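중고 Dell 데스크톱 분해 정리 스레드. CPU, 메모리, 하드디스크를 떼서 보관하고 섀시는 따로 쌓아 두는 작업이다. 하면서 적어 둔 것 위주로 올림. 순서는 내가 하는 순서이고 정답이라는 뜻은 아님.

1/
전원 케이블 분리, 전원 버튼 길게 눌러 잔류 전하 방전. 측면 패널을 열고 본체를 옆으로 눕힌다. 세워 놓고 작업하면 소켓 레버 각도가 안 나온다. 눕히면 보드가 바닥면이 되니 나사를 떨어뜨려도 어디 있는지는 보인다.

2/
작업대는 홈이 파인 알루미늄 상판. 단단하고 평평해서 본체가 안 흔들린다. 단점은 홈이다. M3 나사가 홈에 들어가면 손톱으로는 안 나온다. 자석 드라이버를 옆에 둘 것. 그리고 금속 상판 위에 부품을 맨몸으로 올리지 말 것. 기판 밑면이든 CPU 접점이든 마찬가지다.

3/
부품은 전부 회색 플라스틱 성형 트레이로 간다. 자리가 부품 모양대로 파여 있어서 넣어 두면 밀리지 않는다. CPU 자리는 사각 홈이고, 히트스프레더가 위로 오게 놓는다. 본체 바로 왼쪽에 붙여 놓는 배치가 손 이동이 제일 짧다.

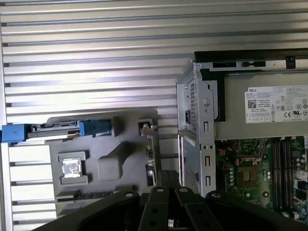 4/
서멀 페이스트. 이소프로필 알코올과 보풀 없는 천이면 충분하다. 히트스프레더 윗면만 닦고 옆면으로 흘러내린 건 면봉으로. 다 닦아도 표면에 얼룩 같은 무늬가 남는 경우가 많은데 변색이면 그냥 둔다. 연마제 쓰는 사람을 봤다. 권하지 않음.

5/
CPU 빼는 순서.
쿨러 커넥터 분리, 쿨러 나사를 대각선으로 조금씩 풀기, 쿨러 들어내기. 쿨러가 안 떨어지면 위로 당기지 말고 좌우로 살짝 비튼다. 그다음 레버를 눌러 옆으로 빼고 세운다. 고정 프레임을 연다. CPU는 가장자리 두 변만 잡고 수직으로 든다.

6/
빼고 나면 소켓이 열린 채로 남는다. 이 상태가 제일 위험하다. 드라이버 한 번 떨어뜨리면 보드 하나가 끝난다. 소켓 커버가 있으면 바로 씌우고, 없으면 소켓 위로 공구를 지나가게 하지 않는다. 케이블을 정리할 때도 소켓 쪽으로 넘기지 말 것. 나는 11월에 핀 2개를 휘게 만들었고, 펴는 데 25분 걸렸다. 부팅은 됐다.

7/
메모리. 양쪽 걸쇠가 있는 슬롯이면 둘 다 젖히고 한 번에 든다. 한쪽만 젖혀지는 형식도 있으니 먼저 확인. 뺀 모듈은 정전기 방지 봉투에 한 장씩. 여러 장을 고무줄로 묶어서 보내는 판매자가 아직도 있다.

8/
하드디스크. 3.5인치는 파란 캐디에 끼워진 채로 나온다. 캐디 분리는 나중에 해도 된다. 나는 캐디째로 트레이 뒤쪽 왼편에 세워 둔다. 라벨이 보이니까 모델명과 시리얼을 옮겨 적기 편하다. 데이터 케이블은 커넥터 몸통을 잡고 뺀다. 선을 잡고 당기면 다음에 쓸 케이블이 없어진다.

9/
드라이브 케이지는 섀시에 그대로 둔다. 예전에는 떼어서 따로 모았는데 다시 찾는 사람이 없었다. 전원 공급 장치도 이 단계에서는 안 건드린다. 보드까지 들어낼 때 한꺼번에 하는 편이 낫고, 덮개는 어떤 경우에도 열지 않는다.

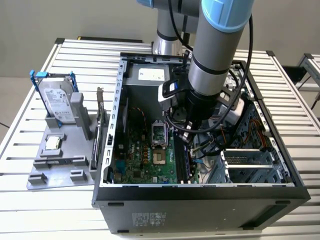
10/
케이블. 주황, 빨강, 노랑 선이 섞여 있어도 색만 믿고 기능을 판단하지 말 것. 제조사마다 다르고 같은 제조사도 세대마다 다르다. 커넥터 모양과 보드 인쇄 표기로 확인한다. 보드에 다시 꽂을 계획이면 테이프에 위치를 적어서 감아 둔다.

11/
기록. 스프레드시트 한 줄에 본체 하나. 열은 자산 번호, CPU, 메모리 용량, 디스크 시리얼, 소켓 상태, 비고. 소켓 상태 열은 핀 사고 이후에 추가했다. 자산 번호는 직접 만든 라벨을 쓴다. 마지막으로 찍은 번호가 2743. 앞의 두 자리는 보관 선반, 뒤의 두 자리는 순번.

12/
Pascal Lenz가 메모리부터 빼는 게 빠르지 않냐고 물었다. 쿨러가 큰 기종이면 메모리 걸쇠가 쿨러에 가려서 결국 쿨러부터다. 소형 쿨러라면 상관없음. 기종이 섞인 묶음을 처리할 때는 한 가지 순서로 고정하는 게 실수가 적었다.

13/
재조립할 때는 역순. 단, CPU를 얹기 전에 소켓을 비스듬한 조명으로 한 번 본다. 핀 반사가 고르지 않은 곳이 있으면 멈춘다. CPU 모서리 표시와 소켓 표시를 맞추고 손을 뗀다. 누르지 않는다. 힘은 레버가 준다.

14/
질문 온 것 하나 더. Eleni Ionescu가 정전기 손목띠를 어디에 물리느냐고 했는데, 섀시의 도장 안 된 금속면에 물린다. 검은 외장 쪽은 도장면이라 접촉이 안 된다. 안쪽 회색 판금이면 된다.

15/
2020년 12월 기준으로 남은 본체는 30대. 디스크 삭제 절차는 별도 스레드로 올릴 예정. 캐디 나사 규격은 아직 확인 중이고, 아는 사람은 답글 바람.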